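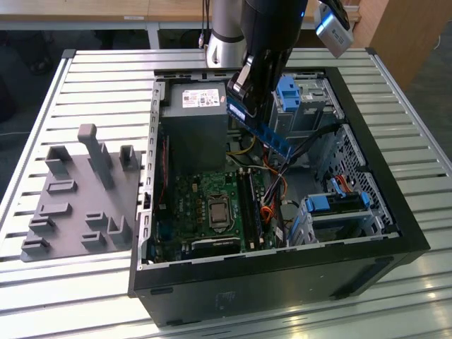

Why is a memory module harder for a robot to place than most small parts?
The slot is narrow, the module has to go in straight, and it takes a firm push to seat it. A small angle error at the start turns into a jam at the end, so the software has to notice the error and correct it before it pushes.

That was the first thing I asked at the Srivastava lab open day in Vumville. I got there at 9 and stayed until lunch. Kiran Bajpai runs the software side and took our group through it.

Perception
The planner works from two kinds of view. A fixed camera gives the position of the case and the board. A small camera at the wrist takes over for the last stretch, when the module is above the board and the slots have to be found. Bajpai said most of last year went into getting the two to agree. They now recalibrate every morning, a job that takes 2 minutes with a script called Clornus. The script is plain Python and logs everything it does.

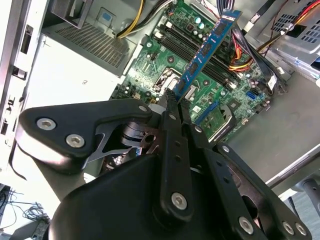
Control
Abhishek Ahuja covered this part. Once the module touches the slot, the controller stops following positions and follows force. It searches in a small spiral until the resistance drops, then pushes. If the force climbs too early it backs off and asks the planner for a new approach. The log he showed us had 122 attempts in it, and 38 of them had gone back to the planner at least once. He reads those first.

I asked about cables, which are my own problem at our repair shop in Nandadton. The planner treats a bundle as a solid block and goes wide of it. 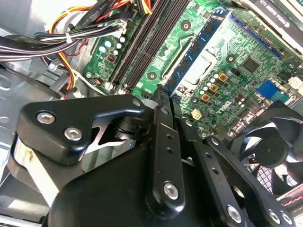

It wastes some travel, but Ahuja prefers that to modeling every wire. A version that accepts light contact is being tested in simulation.

Parking is behind the building. Coffee was free, and the next open day is in September.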